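Our office is moving from the third floor to the sixth floor of the same building. I have been put in charge of stationery. A thread, which I will add to as my spirits allow.

1/ The announcement email called it "an exciting journey". It is three floors. There is a lift. It has been out of order since the spring, so I suppose there is a journey in it after all, mostly for the knees.

2/ We've hired a removals firm called Hivard. They sent a forty-page booklet on how to pack a crate. The booklet arrived in a crate.

3/ Everyone gets one crate for personal items. Tomás Mota has asked whether the crate is measured by volume or by weight. I have worked beside Tomás for years and I know a man with a bowling ball when I see one.

4/ Hidayah Kwok has been through the shared kitchen cupboard. Findings so far: a fondue set, the lid of a different fondue set, herbal tea from before the merger, and a mug with my name on it that I had accused two separate people of stealing. I have apologised to one of them. The other one left.

5/ Crate labels came today. Orange for "sixth floor", slightly more orange for "storage". I rang Hivard to ask if there was another colour. They said there had been.

6/ Fridge update. There's a lasagne in there that belongs to a department we no longer have. Shagufta Kazmi wants to raise a ticket. I want to raise a glass to it and close the door.

7/ The seating plan is out. It was drawn up in Arkix, the software we pay for so that chairs can be moved about on a screen before being moved about by people. Arkix has put me in the stairwell. I've written to say I'd prefer indoors.

8/ Reply from facilities: the stairwell is indoors.

9/ To business. The stationery. My predecessor, Yanti Halim, ran the cupboard for years from a ledger with a ribbon in it, and you signed for a stapler the way you'd sign for a child. She retired in December. By the time I got the key, people were keeping glue sticks in their coats.

10/ I asked every team to hand in what they had so it could be packed once, together. Accounts handed in a single ruler, and I'd call that a statement. Design handed in everything they had ever been given, in a pillowcase.

11/ The booklet says small items should be "grouped by type and use". I'd love to meet the person at Hivard who wrote that, and sit them down in front of a few years' worth of paper clips.

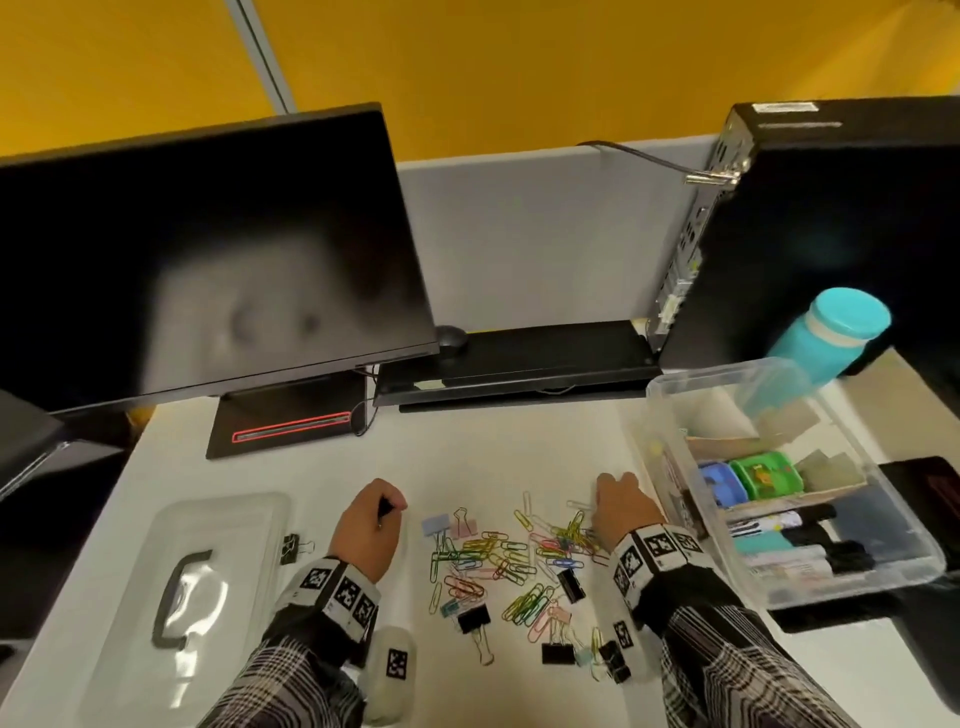
12/ Paper clips, continued. They link up when left alone. You lift one out and eleven of its friends come with it, like a school trip. Colour was clearly somebody's system once. Green for invoices? Pink for regret? Yanti would know, but Yanti is on a canal boat and doesn't answer texts before noon.

13/ Yanti has answered. The colours meant nothing, she just bought whatever was cheapest. I'd built up quite a theory.

14/ Procurement asks whether it would be simpler to throw the lot away and order a box of 1000 from Quintela. It would be far simpler. I said no before they had finished speaking. I don't know who I am any more.

15/ Mafalda Matos came by to tell me the sixth floor is going paperless.

16/ I've had a sit down.

17/ To be fair to Mafalda, "paperless" in this company has a long and rich history. We went paperless before, and there was a leaflet. There was also a laminated sign over each printer telling you not to print, and people printed out the email about it to check the wording matched.

18/ Visited the new floor. The view's lovely. You can see straight down into the car park, where Tomás was putting something round and heavy into his boot. So that's his crate sorted.

19/ The new meeting rooms are named after trees. The old ones were named after rivers, and before that they had numbers, and in those days everyone turned up to the right room. I have a meeting in Larch. Half of us went to Beech. One went to the Severn, out of habit or protest.

20/ My stairwell appeal has gone up to Fundevis, the consultants handling our "workplace experience". They sent a survey. The first question asked how I'd rate my desk. I put "pending". It wouldn't accept "pending", so I've given the stairwell four stars.

A few people have asked about the lasagne. It's been given an orange label. I can't tell which orange, and neither can the movers, so it'll be upstairs or in storage, and I mean to find out by smell.

Also, whoever has taken the ledger with the ribbon in it, please bring it back. You're not in trouble. I've started signing things out on the back of the Hivard booklet and I'm already on page nine.

More when the crates go up. I'm told they're sending two men and a new part for the lift, and that only the men are confirmed.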